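Slide 6. Don't rush this one, the last crowd asked for it back.

So, the Trollach task set. We wanted clutter pickup in real living rooms, and we wanted the policy to decide for itself when to close the fingers. The baseline looked at depth and closed when the numbers told it to. On mugs it was lovely. On anything soft it grabbed with great confidence at air.

(Sip of water. Let them look.)

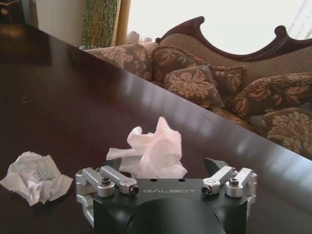 Our change was to drop the depth trigger and train the close signal on wrist colour alone, with 288 demos and 11 households. Reviewers called this a step backwards, and one was quite colourful about it. Polished tabletops are why we stuck with it. See the pale streaks of window light across the dark wood: our depth sensor reads a finish like that as a hole, a hill or nothing. A crumpled tissue sitting on top doesn't help, as it has no favourite side to be grabbed by.

Result: 93 per cent on soft items, over 8 object types. Say the number once and move on. Someone will ask about cushions. We haven't tried cushions.

Mention that the Festavico arm of the study used matte tables only and the gap nearly vanished. Say it before Q&A does.

Next slide is the failures. There are more of them than fit.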